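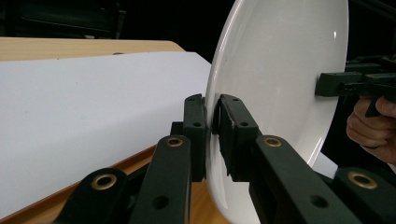
White plate, glossy, the big size

Plain white dinnerware - who else is all in?

csenge_s
Posts: 1522
Finally did it! After years of mismatched stuff from both sets of grandparents I switched the whole kitchen over to plain white, and I can't believe how much I love it. Everything looks good on it. Beet salad! Scrambled eggs! Even leftover lentils look like I meant it. I went with open stock from Dellstead so I can replace one piece at a time when the inevitable happens. Next job is the shelf, because the big ones don't fit lying flat with the cabinet door closed. Anybody store theirs on edge?

junaid_m
Welcome to the club. We've had white since April and the only thing I'd change is the rim. Ours are coupe style with no rim at all and soup goes straight over the side if you walk like I do. On edge is fine, we use a rack with 17 slots and it's great.

Levente M.
Going to disagree on storing them upright. My mother ran a lunch place and everything was stacked flat with a paper towel between. Upright, they knock together every time you pull one out, and the chips always start at the edge.

junaid_m
Depends on the rack though? Ours has wide gaps and nothing touches. Zero chips so far.

Levente M.
Give it time :)

orsi_magyar
Can I be the one to stick up for color? I love my Szilágyi plates, cobalt with a speckle, and pasta looks amazing on them. White always makes me feel like I'm at a conference. But csenge your excitement is catching, I'll admit that.

csenge_s
Ha, fair! I kept two of grandma's painted ones for toast, so I'm not a total convert.
Does anyone get gray marks from knives? My old ones had them all over.

aurelm
That's metal from the cutlery, mostly sitting on top of the glaze. Baking soda paste and a soft cloth, go in circles, rinse, done. I did 20 of them at my sister's place one evening and it was weirdly satisfying - we had music on and everything. Skip the scouring pads, they dull the shine and then the marks come back faster.

orsi_magyar
Baking soda works on cobalt too, for the record

Levente M.
I use a cream cleanser, less mess than the paste. Quick rinse and a wipe.

aurelm
Cream is good too, I just never have it in the house.

csenge_s
Trying the baking soda tonight on the toast plates. And I think I'll get a rack with wide gaps for the big ones and stack the small ones flat, so you both win. Has anybody used the Plarkon one? It's bamboo and the pegs look movable.

junaid_m
Not that one, but get movable pegs if you can. Bowls need way more room than you'd think. Measure the shelf depth first!! I had to send one back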